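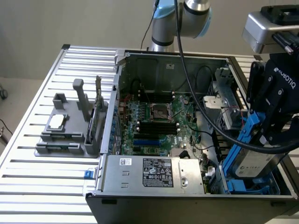
An open desktop computer with its side panel removed, showing the motherboard and power supply.

Football | Tactics and Analysis

Reading time: 4 minutes

The long throw, measured properly

The long throw-in has returned to the professional game as a planned method of attack. Most of the discussion has been about distance. Distance is the easiest part to measure and, past a certain point, the least useful. A throw that reaches the near post on a flat path gives a defence very little time to adjust. A throw that reaches the same spot on a high arc gives the goalkeeper a catch.

To look at the difference, I logged 200 long throws over one season, all taken in the attacking third and all aimed directly into the penalty area. The matches came from the semi-professional league in which Trarnen and Piltura play. Short throws, throws played back to the taker and throws abandoned after a false start were left out.

Definitions

A long throw is counted as won if an attacking player makes the first contact. It is counted as productive if the attacking side takes a shot before the ball leaves the area. The two are often confused. A flick at the near post that drops to a defender is won but not productive. A weak defensive header to the edge of the box, followed by a shot, is productive only if the ball has stayed inside the line.

Of the 200 throws, 33 were productive. The figure is lower than most coaches would guess and higher than the return from ordinary crosses in the same matches. Of those 33, 18 came from a second ball, with the first contact made by a defender.

That is the number worth attention. Teams drill the first contact for hours and leave the second to instinct.

How Trarnen set up

Trarnen placed two players at the near post, one in front of the marker and one behind. A third stood directly in front of the goalkeeper and moved away late, which kept him on the right side of the referee. Two more waited between the penalty spot and the edge of the area. The remaining outfield players held the halfway line, apart from one who offered a short option to pull a defender out.

The near-post pair rarely won the ball cleanly. Their use was in making sure the defender could not win it cleanly either. A header made under pressure from behind tends to go up, and a ball that goes up from the near post tends to come down close to the penalty spot, where Trarnen already had two players facing the goal.

There is no offside from a throw-in, and Trarnen used this more fully than any other side in the sample. The player by the goalkeeper could start where he liked. Once a team-mate touched the ball, though, the normal rule applied, and two goals were ruled out in this way before the position was moved a yard forward.

How Piltura defended it

Piltura conceded from the long throw twice before the winter and changed their method afterwards. The old arrangement was strict man-marking. The new one put three players in a zone across the six-yard line, with a fourth standing in front of the near-post target to block the flat path.

The more important change was further out. Two midfielders were kept at the edge of the area with no marking duty at all. Their task was the second ball. In the return match with Trarnen, played in May in front of a crowd of 3,000, they reached it first nearly every time and cleared towards the far touchline - a dull solution, but it forced the thrower to cross the pitch before he could take another.

The thrower walking across the pitch is a real cost. It gives the defence time to set and it leaves a gap if the ball is thrown quickly to someone else. Piltura created their best chance of that match from such a gap, breaking down the right while the Trarnen full-back was still on his way back.

Limits of the sample

One league and one season is a narrow base. Pitch width varies a good deal at this level, and on a narrow pitch an average thrower becomes a good one. Wind was not recorded. Nor was the condition of the ball, which matters to grip, and some grounds supply towels while others do not.

The quality of the thrower also distorts the totals. Trarnen's first choice was absent for part of the spring, and his replacement had similar range with a much higher arc. The setup stayed the same and the shots dropped away. A fuller study would record flight time for each throw alongside where it landed.

Last updated: 22/06/2025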